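4.2 Placing the Drip Tray

The Murel drip tray fits under all Todano countertop plant stands. It holds 2 liters. Do not use it with stands that carry more than 40 pots.

1. Lift the stand off the counter and set it aside.
2. Wipe the counter dry.
3. Set the tray down with the rim facing up.
4. Lower the stand until all four feet rest inside the rim.

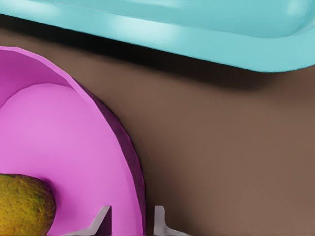 Fig. 7. Tray rim and outer side wall, low angle.

5. Pour in 200 ml of water and check the level at each corner. Adjust the feet if the water gathers on one side.

Note: Trays sold under part number 776 have no drain plug. Empty them by hand.

CAUTION: Do not slide a filled tray. Remove the stand before lifting the tray.

For cleaning, see section 6.1.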